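How to store leftover paint so it's still usable next year

Filed under: Home and shed
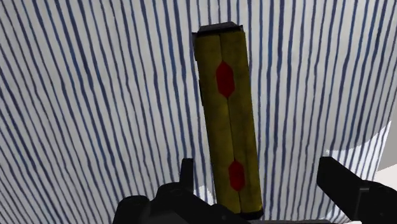 Yellow cylinder with a black cap, computer render.

Most advice on keeping leftover paint comes from people who sell paint, or who sell gadgets for storing it. I'd take it with a grain of salt. I've tried the Wiltex vacuum lids and a Flurkier "paint saver" spray, and neither kept water-based wall paint any better than a clean jar with a tight lid.

What you need

Glass jars with screw lids, a stiff brush, a rubber mallet, masking tape, a marker and some cling wrap.

Step 1. Decide if it's worth keeping

If there's less than a cup left and the colour is a plain ceiling white, let it go. Tins that have been through a few frosts in the garage are usually lumpy. Stir one for a couple of minutes and if the lumps stay, stop there. Straining it through a stocking gets mentioned everywhere, and I've never had a finish from strained paint that I'd want in a living room.

Step 2. Move it to a smaller container

Air is what skins the paint over, so a big tin with a bit in the bottom is the worst place for it. Pour into a jar and fill it nearly to the top. Wipe the threads, lay cling wrap over the mouth and screw the lid down.

If the tin is more than half full, leave the paint where it is. Brush out the rim and tap the lid down with the mallet, working your way around. A hammer bends the lid and then it never seals.

Some people store tins upside down. I did it for one winter and got a ring of paint on the shelf.

Step 3. Label it

Write the brand, colour name, tint code, room and month on the tape. "Hallway, December" is a lot more use than "beige". Mine says Lisine 2,028, and the Zheng counter could still mix it from that.

Step 4. Pick a shelf

Indoors, off the concrete, away from the heater. Sheds are fine in a mild climate and hopeless in a cold one.

Step 5. Test before you trust it

After 12 months, stir well and brush a patch behind a door. Leave it overnight. If it smells sour or dries gritty, buy a sample pot.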